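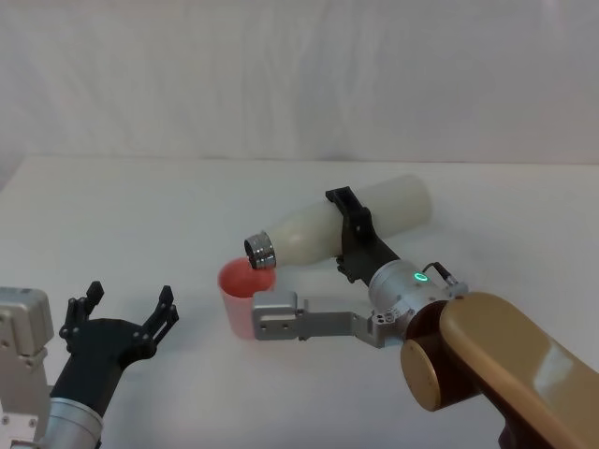
Figure 2. The white tabletop and fabric backdrop.

3.2 Vessels and pouring

Claims that vessel shape governs spillage deserve more caution than they usually get. Thân and Ninh report a clear benefit from narrow necks, yet their trials used one table height and 700 pours, all with water. We doubt the result carries over to thicker drinks.

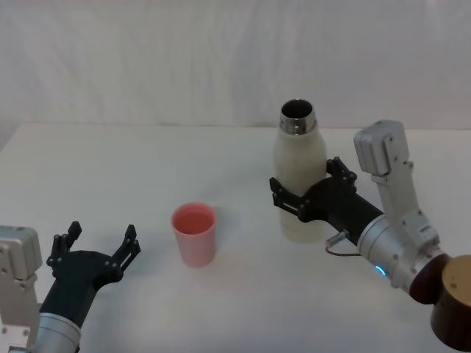
Mouth width is the measure most often quoted, and we think it is overrated. A handleless tumbler that is wider at the top, like the pink cup, offers a generous target, but the metal neck of the taller bottle matters as much to where the liquid lands. The Mutberg scores, drawn from some 3,000 household reports, never separate the two. Until they do, we treat any ranking of cups alone as unproven.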